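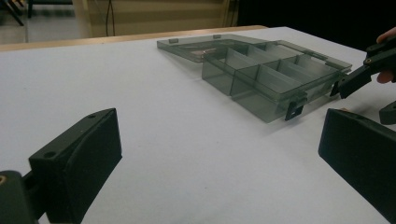 Keeping the Fingers True
A day at the maintenance bench behind the Firnus handling cell

The Firnus cell at Binosstead is stopped on the third Monday of the month, and the line manager signs it over to maintenance before the first shift has finished its coffee. On 15/07/2019 the signature went to Lamduan Rojanasak, who has been responsible for the cell's end tooling since it was commissioned in March of the previous year.

The cell handles light plastic goods: trays, lids, hinged boxes and compartment organizers that must be opened, filled and closed without marking the surface. Six-axis arms do the work in production. Their tooling is proved first by hand, on a white table at the back of the hall, with black two-finger grippers carried by the operator. A finger that cannot be placed accurately beside a box by a person is not released to a machine.

The test piece is a translucent gray organizer with a folding lid and a latch on its front face. It is a demanding object. Tinted walls overlap and confuse the eye, the rim is narrow, and the dividers leave little room for a fingertip. Staff begin with the lid folded back flat and approach the base from the side, bringing the tip close to the rim and holding it there before any contact is made.

"If the approach is poor, the grip will be poor," Ms. Rojanasak said. "We spend most of our time on the part where nothing has been touched yet."

Wear and replacement

The fingers are molded by Wattanapong, the contract supplier, and fixed with screws into threaded brass inserts. Each pair is logged by serial number and is due for inspection after 224 hours of use. The inner faces are examined first. They carry a light texture, and once this has been polished smooth by contact with hard plastic, a lid will begin to slide during closing.

Replacement is straightforward but slow. The old screws are discarded. The new finger is seated by hand, the screws are brought up evenly, and the pair is closed on a flat gauge. A gap at the tip means the mounting face is dirty or the insert has lifted. Lifted inserts accounted for 3 of the rejected mounts in the last quarter, all of them traced to screws driven in at an angle.

After fitting, the operator completes 30 approaches to the test piece from each side. The held gripper is brought in low, jaws pointing down, and withdrawn along the same path. The results are entered in Wetuvetti, the plant's maintenance record, together with the initials of the person who carried out the work.

The cost of a short stop

Production planners at Binosstead argued at first for a longer interval between stops. The matter was settled by scrap figures from the first winter, when scuffed lids were being found at final packing and the cause was sought in the molding shop for several weeks. It lay in one worn finger.

The monthly stop now has a fixed place in the schedule. Spare pairs are kept in a locked drawer under the gauge, and a second technician is being trained to sign for them. The cell is handed back once the log is complete, normally before the afternoon shift arrives.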